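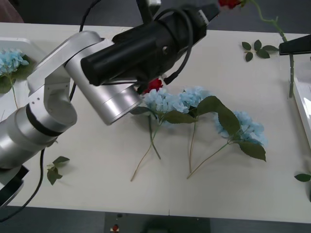
CHAPTER 7

Setting Up the Shared Workspace

A workcell is governed by rules long before any arm in it moves. The layout of the table, the position of the stop control, the routing of cables and the condition of the surface are all matters that an inspector will examine, and each of them should be settled in writing at the design stage. Work with natural materials deserves particular care in this respect. Cut hydrangeas laid out on a white tabletop do not lie in identical positions as machined parts do: stems nearly cross, one bloom overlaps the next, and small sprigs of leaves come to rest elsewhere on the surface. A standard for such a cell must therefore say how much variation is acceptable, who decides when it has become too great, and what is to be done with loose material before the next cycle.

This chapter deals with the rules that apply to small tabletop cells in which two arms share one working area. Chapter 6 covered single-arm cells, and readers should be familiar with the terms defined there, especially "reach envelope," "rest position" and "protective stop." The larger cells used in packing and palletizing are treated in Chapter 9.

After completing the chapter, the student should be able to

prepare a written layout for a two-arm cell;
identify the parts of the workspace that both arms can enter;
inspect and record the condition of external cables;
carry out the start-of-shift check and sign the cell log.

7.1 The Purpose of a House Standard

National and international standards set out general duties. They are written for many industries at once and leave a good deal to the judgment of the employer. A house standard fills that space. It states, for one site and one kind of work, what the general duty means on an ordinary morning.

The examples in this chapter follow the house standard of Parnunach, a flower-handling firm in Pruvunville. Its first edition was drafted under the direction of Vija Venckus and ran to 43 clauses. Several of those clauses were later combined, and the numbering used here is that of the second edition, adopted in March.

A house standard may be stricter than the general one. It may never be weaker. Where the two appear to conflict, work stops until the person responsible for the cell has given a written decision.

7.2 Shared Space

When two arms enter from opposite sides of a table, their reach envelopes will usually overlap in the middle. The overlap is called the shared zone. Clause 12 of the Parnunach standard requires that the shared zone be drawn on the layout sheet and that only one arm be given permission to enter it at a time, unless the task itself calls for both.

Tasks that do call for both arms, such as holding a stem while its leaves are removed, are listed by name in an appendix. Each listed task has its own speed limit and its own test record. The Kuvatano trial cell, discussed at length in Section 7.6, was required to complete 200 supervised cycles of every listed task before it could be released for routine use. A change of gripper fingers canceled the release, and the cycles were repeated.

Trays and other containers at the sides of the table form part of the layout. They are to be placed so that an arm does not have to pass over the opposite tray in order to reach its own.

7.3 Cables

External cables are a frequent cause of unplanned stops. A cable that curls around a gripper must have enough slack for full rotation of the wrist, yet must not hang so low that it drags through the material on the table. The standard asks for both conditions to be tested by hand, at low speed, with the arm taken to each limit of its travel in turn. Results are entered in the log under "C." Entries such as "OK" or "as before" are not accepted.

Cables are examined again after every 1000 cycles. Any cable with a worn jacket is replaced the same day.

7.4 Surface and Debris

The tabletop is wiped at the start of each shift. Leaves, petals and cut ends are removed during pauses, with both arms in the rest position and the cell in protective stop. Operators do not reach into the workspace to clear a single leaf while a cycle is running, however slow the arms may appear.

Butkienė, whose training manual was the source for much of this section, recommends that the maximum permitted amount of debris be shown to new operators on the table itself, since written limits are read differently by different people. Parnunach adopted the recommendation in Clause 31.

Terms introduced in this section: shared zone, listed task, release, cell log.

7.5 The Start-of-Shift Check

The check is carried out by one person and countersigned by another. It begins with the stop control, which is pressed and reset before power is given to either arm.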